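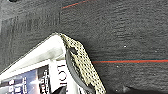 The gripper on a white package, with the charcoal table surface behind it.

Review: Kenen two-finger arm, seven days at the packing bench
16/12/2021

Our shop in Rimness ships small boxed goods, up to 200 on a busy shift. The work is dull: pick up a box, turn it so the label faces out, set it in the tray. We rented a Kenen arm to see if it could take over that one job.

Grip is the strong point. The dotted tan pads hold smooth cardboard well, and the dark rubber edge bends a little against a corner. I found no crushed boxes in the trays. Over the week it handled 632 of them.

Turning is weaker. If a box lands with its lettering sideways, the arm has to set it down and pick it up again, and that second try is slow. A person does it in one move without looking. Thin packages lying flat were worse — it missed many of them and waited for help.

Setup took most of a morning. The manual is clear on mounting and poor on lighting. We used the Nolte software that came with the rental, and it froze twice.

I also tried it on house chores in the break room. It put away cups slowly. It could not fold a towel. The older Stuvmont unit we tested in May failed at both.

For one steady task with boxes of one size, I would rent it again. I would not buy it yet. Mixed orders still need a person at the bench.

Rating: 3 out of 5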